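Inimard household robot rules – progress report to Trolto, May 15, 2026

Hi all,

Second report of the grant, and I'm happy to say we're further along than I expected in September! The draft code of practice now has 72 clauses, up from a pretty thin outline, and we've run 377 simulated trials against it in our rendered rooms.

Most of my time went into the section on working around people's belongings. The old wording said a robot should "take reasonable care near furniture", and you can't test that. So we rewrote it. A robot now has to slow down before it reaches for a drawer, stop if anything is resting against the front, and leave whatever's on top of the chest where it was – clocks, books, phones, the lot. Each of those gets its own pass or fail line in the log. 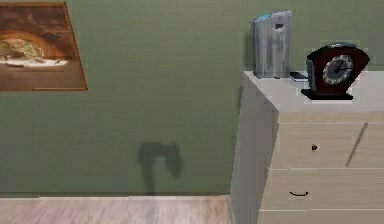 Barrios wrote back that the stopping rule is too strict, and that a robot which halts for every stray object will just get switched off by its owner. They'd like a warning and a slower approach instead. Fair point, and I've gone back and forth on it. For now I've kept the full stop in the draft and put their wording beside it, so the reviewers at Jondudow can compare the two.

We're behind on 2 things. The logging template still doesn't record who overrode a stop (annoying, as half the clauses on supervision lean on it), and the plain-language guide is only a first draft.

Money is fine. We've spent what we planned on computing time and a bit less on travel, and I'd like to move the leftover into another 100 trials with cluttered rooms. Could you let me know if that needs a formal request, or if an email will do?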